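5 min read

Nulholm Automation Practice Group
Nov 25, 2019

1/ Today we are publishing our working rules for bin picking cells used in shared workshops. The text was drafted over the past year with member sites, and it replaces the interim note that many of you have been using. The main points follow in this thread.

2/ Scope first. The rules cover one arm working over open bins on a table or bench, with people in the same room. They do not cover conveyor lines, mobile bases or fully enclosed cells. Sites that run those should keep to their existing procedures.

3/ Nothing in this text takes the place of a risk assessment. Each site remains responsible for its own, and for any legal duty that applies where it operates. A completed checklist is not a substitute for either.

4/ Rule 1. Bins must be held in place before the arm is powered. Clamps are preferred. Tape may be used to mark where a bin belongs — it may not be used to hold the bin there.

5/ Several sites asked whether a heavy bin may stand unclamped. It may not. A gripper that catches a rim can shift a bin that two people would find awkward to lift.

6/ Rule 2. The handheld controller stays within reach of the operator whenever the drives are on. "Within reach" means without leaning across the bins and without stepping over a cable. If the operator has to leave, the drives go off first.

7/ Rule 3. Cable bundles on the arm need enough slack for the full range of the wrist, and no more than that. Check the loop at both ends of the travel, at low speed, before the first pick of the day. Log the check.

8/ Rule 4. Test parts should be placed at random, and that includes parts that touch or lie across one another. A cell accepted only on neatly spaced parts has not been accepted for bin picking.

9/ Acceptance now requires 162 recorded picks. At least 40 of these must begin with one part resting on another. The earlier note asked for 70 picks in total and said nothing about overlap, a gap that Zuzana Ďurica raised at the spring review.

10/ Failed picks count toward the record. Please do not restart a run because the first few attempts went badly. Write down the part, its position in the bin and what the gripper touched.

11/ Rule 5. No hands in a bin while the drives are on. This applies to clearing a jam, turning a part over and picking out swarf. We received more comments on this rule than on all the others together, most of them asking for an exception at reduced speed. None has been granted.

12/ Rule 6. Bin walls and floors should be inspected every month. Scratches and scuffs are expected and need no action on their own. Sharp edges, raised burrs and loose metal do. Where a vision system is in use, bright worn patches should be noted too, as they can affect part detection.

13/ Rule 7. When two bins stand side by side, the program must state which is the source and which is the destination, and the label at the bench must agree with it. Wadel reported a case in which the two had been swapped on paper for roughly 10 shifts.

14/ Thanks to Wadel and Bomard for trial runs, and to Josefina Espinoza, who edited the final text. Okabe has asked for a separate annex on soft fingers. That work is open and will be taken up in December.

15/ Comments should cite the rule number and be sent through your site contact. Sites already working under the interim note may finish any acceptance run now in progress, and should move to the new text with the next one.

Recent from the group
Labeling benches and bins: a short guide
Who may hold the controller?
Notes from the spring review
Call for comments: soft finger annex
Low-speed checks and how to log them

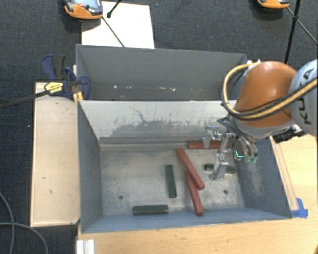
Overlapping parts in the front bin, with a bar clamp near the corner where the two bins meet. See rules 1 and 4.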